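Search this site Enter keywords Go

Testing a Two-Gripper Routine in Simulation Before Running It on the Bench

Prepared for members of the Grundeslow shared workshop by Lalit Bhatia

This guide explains how to check a pick-and-place routine on a simulated room before it is sent to the two-arm Urkus build. Members are required to complete all steps before requesting bench time. The procedure assumes that both arms are assembled, wired and registered in the workshop log.

Step 1. Open the room model

Start the Badawi simulator and load the attic office room. Confirm that both arms appear in the arm list. If only one is listed, close the program, check the arm definition file and load the room again. Do not copy a second arm by hand - the copy will share joint names with the first.

Step 2. Set the limits

Enter a physics step of 2 milliseconds. Set the closing force limit for each gripper to 15 newtons and the run length to 2000 steps. Members using the Fastier controller board should also select its profile in the motor menu, so that the simulated joints follow the same speed limits as the real ones.

Step 3. Place the arms at the approach position

Move each arm with the slider panel until the fingers are close to the object but have not yet been told to close. Work on one arm at a time and save the pose after each. In the attic room, the first arm goes to the blue item on the seat of the gray office chair, and the second is brought over the black cabinet. Leave the view on the wide camera. Straight edges will bend on this setting, and distances should be read from the pose panel. 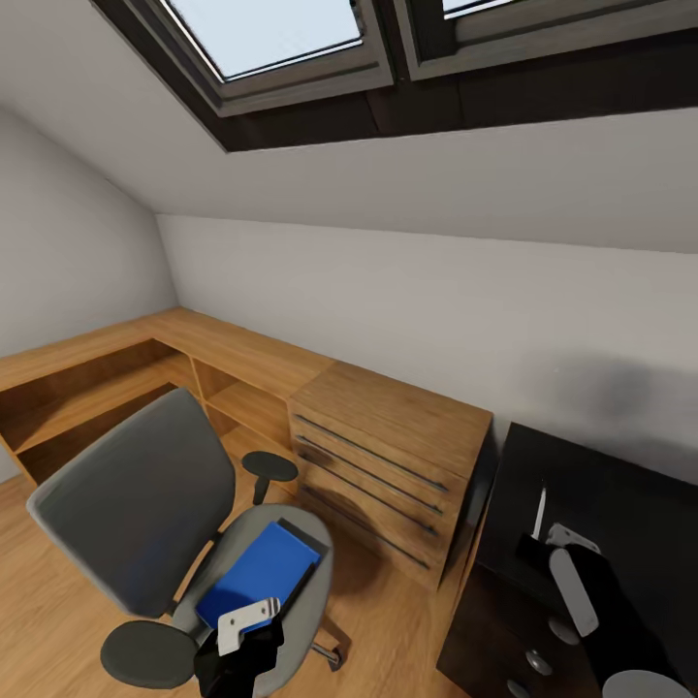
Why must the first 500 steps be run with the grippers open?

The objects need time to settle under gravity. If the fingers close while an object is still moving, the contact values in the log cannot be compared with those from the bench.

Step 4. Run the grasp

After the settling period, close the first gripper at the slow setting and watch the contact readout. Both fingers should report contact before the lift command is sent. Repeat the test with the second gripper. A thin object needs a smaller opening, and the fingers should approach it from the side.

Step 5. Save and submit

Save the run under your member name and the name of the routine. Attach the pose file and the contact log to the bench request form. Runs that exceeded the force limit at any point must be corrected and repeated.

Bench requests for October close at noon on the last working day of September. Members who change a routine after approval must submit a new run. The red stop switch must be tested with both arms powered before the first bench movement.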